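grip test thread, day whatever. Flader hand vs the old Brullau two-jaw, same part, same sim, same controller

1/ Brullau first. fine on blocks, bad on anything curved. kept rolling the ring out of the jaws. tried 15 N then 30, no real diffrence

2/ swapped in the Flader hand. more fingers = more tuning, ugh. went for the end of the ring, pinched between two fingers
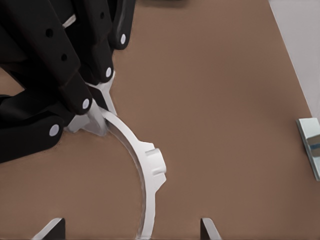
3/ contact settings matter way more than I thought -- had friction set silly high from April, so those old numbers are junk. redoing them

4/ queued 2000 grasps on each overnight, 3 seeds. Tonent controller for both so its fair

5/ wrist cam comparison after that. will post the plots when they finish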